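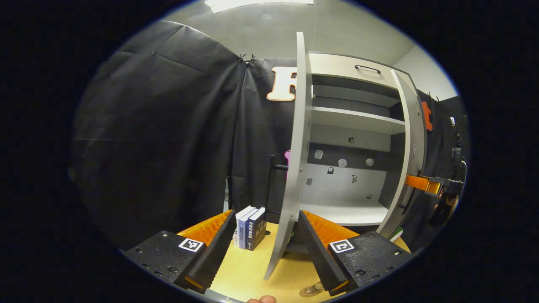

Reading Habits of First-Year Students in a Shared House
Project report, Course in Social Research Methods
Student: Gizella Major
Supervisor: Sándor Medve

1. Why I chose this topic

When I moved to Zamesville to study, I lived in a student house with a small library in the common room. The books were left there by earlier residents. I noticed that some books disappeared for weeks and came back, and other books stayed in the same place the whole semester. I wanted to know who reads them, when, and why some people stopped reading for pleasure after they started university.

My first question was whether first-year students read less than they did in their last year of school. The second was if a shared shelf in the house changes this in some way.

2. Method

I made a paper questionnaire with closed questions and three open questions. I gave it to the residents of two houses, Britum and Skendus. Both houses are on the same bus line and the rent is similar. Britum has a shared shelf in the common room. Skendus has no shelf, but the city library is closer.

I distributed 300 questionnaires and received 83 back. This is a low number and I write more on it in section 5. After this I made short interviews with students from both houses. The interviews took place in the kitchen or the common room, usually after dinner, when people had time.

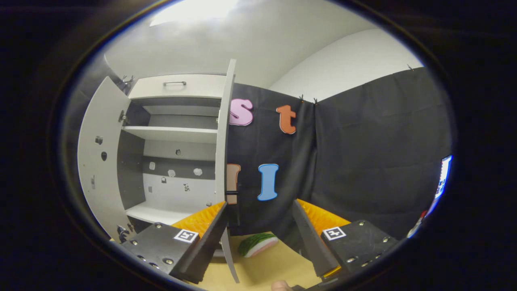
In the interviews I tried not to say the word "reading" in the first minutes. My supervisor advised me this, as people want to sound better when they know the topic. I asked them to tell me their evening from the moment they come home. If a book appeared in the story, I asked further. If it did not appear, I waited until the end and then asked directly.

3. Results of the questionnaire

Most of the students who answered said that they read less for pleasure than one year before. The most common reason was tiredness, and the next was the amount of required texts. Several people wrote that after course reading they "cannot look at another page". Money was mentioned rarely, which surprised me, because I expected it to be important.

The answers from the two houses were more similar than I thought. In Britum a few more students had finished a novel during the semester, but the difference is small and I do not want to build a conclusion on it.

4. Results of the interviews

The interviews gave me more than the numbers. In Britum people spoke about the shelf as a place where you can start a book without promising to finish it. One student said that she reads the first chapter while her pasta is cooking and puts the book back. She did not count this as reading in the questionnaire – and I think many others did the same.

In Skendus the students who read were mostly those who already had the habit from home. One of them grew up near Győri street and went to the library there every Friday with his grandmother. He still goes to a library on the same day of the week, but now alone.

5. Problems

The low return is the biggest problem. Probably the people who like reading were more willing to fill in the paper. Also, my question 2 was not clear. I asked about "books" and did not explain if audiobooks are included, so some students wrote notes on the margin and others left it empty. In a new version I would ask this separately and give the questionnaire earlier, before the exams in June.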